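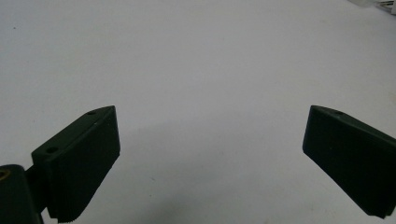 Fendstead Robotics Club — hand gripper demos, spring set

README / data card
Last edit: May 7, 2021
Status: usable, labels not finished

What it is

Demonstrations recorded by club members with the hand-held gripper, for the spring project. Small tabletop tasks. Goal was to get enough clean demos to train a simple pick and place policy before the Drolterano meet, where we run it on the arm. Shared so next year's group doesn't start from zero.

Folders

raw/ — video straight off the gripper camera, never edit these
clips/ — cut to one demo per file
labels/ — one text file per clip, same name as the clip
bad/ — rejected clips, kept on purpose, see below
tools/ — cutting script, label checker, width plot

How much

200 clips of pick and place
200 clips of sorting
100 clips of stacking, hardest one, quality goes up and down
9 sessions total, session number is the first part of every clip name

Split is by session, NOT by clip. Sessions 8 and 9 are the test set. Please don't shuffle clips across sessions, we did that in April and the scores looked great and meant nothing.

Gripper

Two fingers, dark green plastic, ridged pads. Both fingers stay in view at the bottom of the picture when open. Width is read from the video, no encoder. Print files are in the Fekance folder on the club drive (Fekance = our name for this gripper version, the older one had smooth pads and is not in this set).

If you reprint a finger redo the width calibration. Even if it looks the same. Fully open, fully closed, then open again, slow.

How to record

1. Wipe the lens and the table.
2. Gripper open, fingers over bare table, hold still before you start.
3. Say the task name out loud, audio gets stripped later but it helps with cutting.
4. Do the task at normal speed. One try. If you drop the thing, finish anyway and mark it.
5. Open up, back away from the object, hold still again.
6. Stop.

Keep your other hand out of it. Sleeves too. Don't twist your wrist faster than the arm can, this ruined most of session 2.

Labels

task — pick, sort or stack
result — ok, drop, miss, other
grasp_frame — first frame where both pads touch the object
release_frame — first frame where neither does
notes — free text, mostly blank

Frame numbers start at 0. The ones in session 1 started at 1 and were shifted later, I think all of them got fixed but the checker dosen't test for it.

Known problems

- Session 3 exposure is too bright, the white table washes out and pale objects are hard to find. Use darker objects next time.
- Width estimate jumps when a shadow falls between the fingers. Smoothing helps some.
- Stacking clips have a lot of "other" in result. Nobody agreed on what counts as a fall. Needs a second pass.
- Two people labeled grasp_frame differently, one early, one late. Not corrected.
- Some clips in sort/ have no hold still at the end.

About bad/

Mostly drops with the camera knocked, or the wrong task. Not in the counts. Don't train on them, but they're useful if you want to build a failure detector — the Aydoğan team asked for exactly that, so the folder stays.

To do

- finish stacking labels
- recheck session 1 offsets
- write down the calibration steps properly with the print settings
- copy raw/ to the second drive before summer!!
- checker should complain when release_frame comes before grasp_frame

Use

Free for school and club use. Say it came from Fendstead. Faces and voices are supposed to be out of clips/ completely, if you find one tell us and delete your copy of that clip. raw/ still has audio so it stays on the club drive and does not get shared.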